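Ticket #496 – Recipe cards doubling the salt when I change servings
Product: Milline recipe plugin
Site: Zarkutdale Suppers
Status: Open
Opened: March 19, 2019

Hi again! I'm the one who wrote in last July about the missing print button (still working great, thank you). This time it's the servings slider and it's driving me a little nuts.

My sticky maple drumsticks card is written for 2 people. If a reader drags the slider up to 4, the chicken doubles, the maple syrup doubles, the garlic doubles, all good. The salt goes up four times. I only found out when a reader left a comment saying her drumsticks were basically a salt lick and I went and made the four-person batch myself. She was right, they were awful, and I'd used the good thighs for half of it too.

What I've tried so far:

Cleared the cache, both in the browser and in the plugin. No change.

Turned off the Nepia theme and went back to the plain default one. Same thing, just uglier.

Retyped the salt line from scratch instead of pasting it – I thought maybe a weird character came over from my notes. Still four times.

Made a brand new test card with nothing in it but chicken, salt and pepper. The pepper behaves. The salt doesn't!

Update, same day, after lunch

OK, I think I've got something. On the drumstick card I have the salt in there as "1 teaspoon salt (1 teaspoon more for the skin)". When I took out the part in parentheses, the slider worked fine. Put it back, broken again. My test card had the same wording because I copied the line over without thinking, so that explains that one. Looks to me like it's multiplying once for the first number and then again for the one in the parentheses, but you'd know better than me.

Bake time is okay, by the way. It stays at 45 minutes no matter what I do with the slider, which is what I want.

I did all of this on the desktop with the mouse. I haven't tried it on my phone yet, I'll do that tonight once dinner is out of the way.
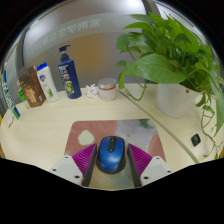
Blue mouse on the patterned pad

Two questions while you're in there. Can I split the salt into two lines for now without messing up the nutrition box? And is there any way to search all my cards for parentheses? I have a lot of marinades written that way and I'd hate for somebody to ruin a whole tray of wings.

My host is Ceston if that matters. Their chat person told me to wait 48 hours for the cache on their end, but I don't think this is a cache thing anymore.

I've put a note on the drumstick post telling people to ignore the slider for salt. Leaving the test card up so you can poke at it.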